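The Drustberg Letter
21 September 2026

What I learned from clearing out my recipe box

My recipe box finally gave up in February. The hinge went, the lid slid behind the stove, and I spent an evening on the kitchen floor with index cards all over my lap. I'd been meaning to sort it since we moved to Drustberg, so I took the hint.

I should say that I'm a terrible thrower-outer. The box was built for 200 cards. I counted 984, if you include newspaper clippings, the backs of envelopes and one very greasy church bulletin with a meatloaf on it. Some of those recipes I'd made every month for years. Most of them I had never made at all, and I could tell which was which without reading a word, just by the butter stains.

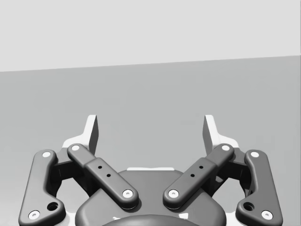 My first plan was to sort by course, the way the little tab dividers want you to. Soups, salads, mains, desserts. I got as far as my aunt's cranberry thing and stopped cold. It has cream cheese in it, and crushed pretzels, and she always served it next to the ham. Is it a salad? She called it a salad. My husband says it's a dessert and that we should all be grown-ups about it. I put it in its own pile and the pile grew!

So I started over and sorted by who gave it to me. This was so much more fun. My grandmother's cards are all in pencil and she never once wrote down an oven temperature (she had one of those stoves where you stuck your hand in and decided). My old neighbors on Laltetti Street were big on casseroles. And then there's Kibet Nyanda, who taught the bread class at the Juntunen Center the winter I took it, and who handed out the neatest recipes I own, typed, with the flour given by weight and a note at the bottom telling you what the dough ought to feel like at each stage. I still use his braided loaf for holidays. I've tried it with cardamom and I've tried it without, and I'm a cardamom person now.

Sorting by giver did show me some gaps. I have almost nothing from my mother, who cooked every night of my childhood, because she kept it all in her head and thought measuring spoons were for medicine. I called her up and asked for the chicken and rice. She said, "Well, you put in enough rice." We went on like that for a good long while. In the end I drove over and stood next to her while she made it, and every time she picked up a handful of something I made her drop it in a measuring cup first. She was not thrilled with me. But I've got the card now, and the rice comes out right.
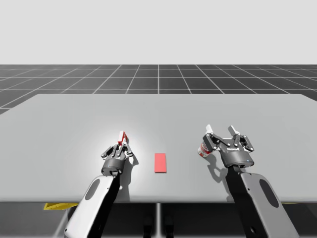
The hard part was deciding what to let go. I gave myself one rule, which was that a clipping I'd never cooked from had 2 weeks on the fridge door, and if I hadn't made it by then it went in the recycling. A surprising number of things sounded awful once I was looking at them every morning over coffee. Tuna mousse in a ring. A stuffed pepper that took three pans and an overnight rest. On the other hand, I'd have tossed the sour cream coffee cake without a second look if it hadn't been staring at me, and I've now made it more times than I'm going to admit in print.

I did copy out the worst of the faded ones by hand. My handwriting is nothing special, but I like seeing a card that somebody wrote. I kept the originals too, tucked in behind the copies, so I can't claim I saved much space. The new box is a tin one from Birisis, deeper than the old one, and the lid lifts clean off so there's no hinge to lose.

If you're thinking of doing your own box this fall, here are the things I'd pass along:

Write the name of the person on the card while you still remember. I have a gorgeous peach cobbler from "J." and no idea who J. is.

Put down the pan size. A cake for a loaf pan and a cake for a big square one are different animals, and I've scraped batter off the oven floor to prove it.

Pull out 20 that you'd be sad to lose and make a second copy for somebody you like. Mine went to my niece, who has already called to argue with me about the meatloaf. 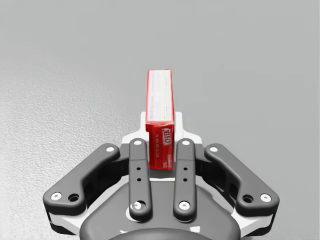

Send me yours

I'd love to run a few of your family recipes in the next letter, especially anything with a story behind it or an argument attached. Drop them off or just write back to this one. Tell me who it came from and what you've changed over the years. And if your initial is J. and you make a peach cobbler with a little ginger in the crust, please, please get in touch.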